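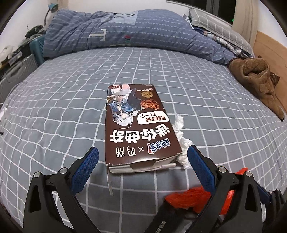 Skondano Discussion Board > Perception and Planning > Task segmentation

Subject: Segment boundaries in bedroom tidying demonstrations, two-gripper recordings

skallesus_tools
Posted March 17, 2020

The Skallesus tooling group requests comments on a proposed change to the segmentation module before the July release. The module divides a continuous hand-held gripper recording into labeled steps, which are then passed to the planner as training targets. At present a boundary is placed whenever the jaw opening crosses a fixed threshold and remains there for 18 samples.

This rule performs adequately on rigid objects. It does not perform adequately on packaging. A cardboard box with torn flaps yields under the finger pads, and the jaw width continues to drift after contact. In our review set of 164 recordings, 22 contained at least one false boundary of this type. We propose to replace the fixed threshold with a test on the rate of change of the jaw width, combined with the vertical velocity of the wrist.

Comments on the proposal are welcome in this thread.

allport_calib
Reply

Our group supports the change in principle. We would ask that the velocity term be made optional. On a soft surface such as a mattress, the operator often lowers the gripper slowly and pauses before closing, and the pause may be read as the end of a step. The present rule at least does not suffer from that fault.

Please also state which pose source is assumed. Visual tracking on a sheet with a regular grid pattern is a known difficulty for our software — neighboring grid crossings look alike, and the matcher may lock on to the wrong one. A velocity computed from such a track should not decide a boundary.

skallesus_tools
Reply

The pose source is the fused estimate, after loop closure. Raw visual tracks will not be accepted by the new function. We agree that the velocity term should carry a switch and will set it to off by default for bed and sofa surfaces.

Shirin Sharifi
Reply

I must disagree with the default. If the term is off for beds, the module returns to jaw width alone in exactly those recordings where packaging and tissue are handled most often. A tissue gives almost no change in jaw width compared with a closed, empty grip. Without the wrist motion there is no reliable sign that anything has been picked up.

It would be preferable to leave the term on and to lengthen the window. The cost is a small delay in the boundary, and the planner tolerates this.

skallesus_tools
Reply

The point about tissues is accepted. We will run both settings on the review set and post the boundary error for each.

A second matter concerns the release step. The label "place in container" is now assigned when the jaws open over a region that the perception module has marked as a container. For a mesh wastebasket viewed from above, the region mask is frequently incomplete, and a wrapper already inside is sometimes reported as a separate object to be picked up. The planner then proposes to remove it again. We intend to add a containment flag so that items within the rim are excluded from the list of targets.
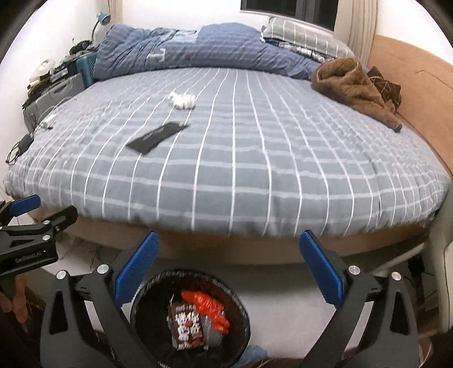

Jamshid Salehi objected that a containment flag of this kind should belong to the planner and should not be written by perception. An item inside a rim is a fact of geometry, he wrote, whereas the decision to leave it there depends on the task. In a sorting task the same wrapper would be a valid target.

bahrami_eval
Reply

We concur with that objection. Perception should report the relation "inside" together with a confidence value, and each task definition should state how the relation is to be used. Our evaluation scripts can read such a field with minor changes.

We would further request that film and thin bags be given a separate class. The depth estimate on clear plastic is poor, and a bag that extends past the rim is at present assigned to the basket or to the floor with little consistency between consecutive images.

skallesus_tools
Reply

The flag is withdrawn in favor of a relation field. Thin bags will receive their own class, provided that Bahrami can supply the label definitions.

allport_calib
Reply

One question remains on our side. When two grippers are recorded together, does the module segment each hand independently, or is there a shared boundary list? Our planner expects the latter.

skallesus_tools
Reply

Each hand is segmented independently in version 2. A merged list can be produced with the export tool, using the earlier of the two boundaries where they overlap.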